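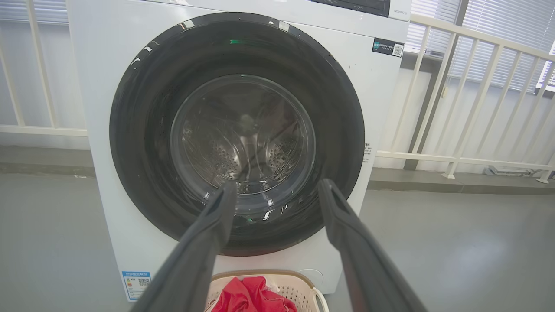 A white front-loader with its door shut.

I've had my own washing machine for years, so I'll admit I hadn't given the launderette on Coughlan Street much thought until the shutters came down in spring. Then my neighbour asked if she could do a duvet at mine, and after her came her sister, and before I knew it I was hanging other people's pillowcases on my line (lovely pillowcases, mind you). So I was as pleased as anyone to hear this week that a new one is opening in November, in the old Skinitz shoe shop next to the chemist.

It's going to be called Plirkier, which I've now heard said three different ways in the post office queue. The man behind it is Fergal Geraghty, who ran the dry cleaner's in Vestatden until the lease ran out. I rang him up and he was happy to chat, although there was a lot of drilling going on at his end and I had to ask him most things twice.

There'll be 11 washers and 6 dryers, with one of the washers big enough for a king-size duvet — my neighbour will be thrilled. Doors open at 7am and the last wash goes in at 8pm. You'll be able to pay with coins or a card, and Fergal says he's keeping the coins for good, whatever the bank tells him about the charges. He hasn't settled on prices yet but wants a normal wash to come in under what the old place was asking at the end. There'll be a service wash too, dropped off before ten and ready by teatime.

The council had to agree to the change from shop to launderette, and 213 people signed the letter in support that sat on the counter at the chemist over the summer. I was one of them, and so was my mother, who lives nowhere near here but was visiting and likes to be involved. There were a couple of objections about noise for the flats upstairs. Fergal has put in a thicker ceiling and agreed that the dryers will be off by nine at night.

I went past yesterday for a nosey. The old shoe racks are out in the skip and there's brown paper up on the windows, so I can't tell you much about the inside, except that the door was propped open and the radio was on very loud. The bench from the old launderette is coming back as well! Fergal bought it when the place was cleared and it's been in his garage ever since. He's having it sanded down, and I do hope they leave the initials on the end.

He's looking for two people to work part-time, mornings mostly, and if you're interested you can leave your name at the chemist. Parking is round the back, same as it was for the shoe shop, and the ramp is staying.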